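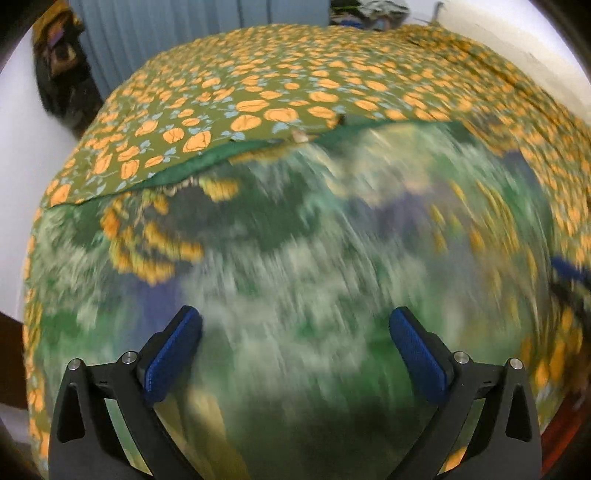
Olive green, orange pumpkins, dark green edge. I'm in love.

Home Sewing House Garden Recipes About

October
by Štěpánka Vrabec

The pumpkin bedding is out! I held off as long as I could this year, and then I walked past the linen closet one morning on my way to put away towels and that was the end of that. Towels on the floor, pumpkins on the bed.

If you've been reading for a while you'll know I get very worked up about fall fabric (there was the scarecrow flannel, and we don't need to go back over the acorn curtains). But this print is my favorite of anything I own. The green is that murky olive that goes with everything in an old house, and the pumpkins are a proper orange, packed in close together, with darker lines for the ribs. What sold me, though, was the little pale blue-gray bits in between. They might be leaves, they might be clover, I've changed my mind so many times. They cool the whole thing down, and without them I think it would look like a party tablecloth.

I bought it at the fabric place in Andlow, the one up the stairs, where the remnants are kept in old apple crates. I had gone in for a zipper. I came out with a zipper and more than 200 inches of pumpkins, and Aurelio, who was waiting in the car with the dog, just moved the groceries over and made room.

A few of you asked last year how I put it together, so, quickly. Wash the fabric first, and dry it the way you're going to dry it forever after. Mine shrank a good bit in the length and I was so glad it did that before I cut anything. Press it while it's still a touch damp. Then lay it out on the biggest floor you have and look at it for a while before you pick up the scissors, especially with a busy print like this one – I nearly cut one panel with the pumpkins upside down, and I only caught it when I went to make coffee and came back in through the other door.

For the edges I like a solid color. You can fold it back at the top of the bed and get a nice stripe between one pattern and the next, and it gives your eye somewhere to rest. I do long stitches by hand to hold everything and then go over it on the machine in the evening with the radio on.

As for making the bed, I don't match! I pile one green print on top of another and let them argue. I used to smooth everything out flat with the sheet tucked in tight, the way my aunt in Venness taught me, and by bedtime it was always a heap anyway. Now I go for the heap. Big, round and puffy, like something you could fall into backward after raking leaves, and I have done exactly that twice this week.

Next up is pillowcases. I have one good piece left and a long skinny strip that's no use for anything except maybe a draft stopper for the back door, which would be very welcome, the wind comes straight in off the field at this time of year. If anyone has a draft stopper pattern they like, please leave it in the comments. Rice or sand for the filling? I've heard strong opinions both ways.

Oh, and the towels are still on the floor.

Last updated: October, 8:40 p.m.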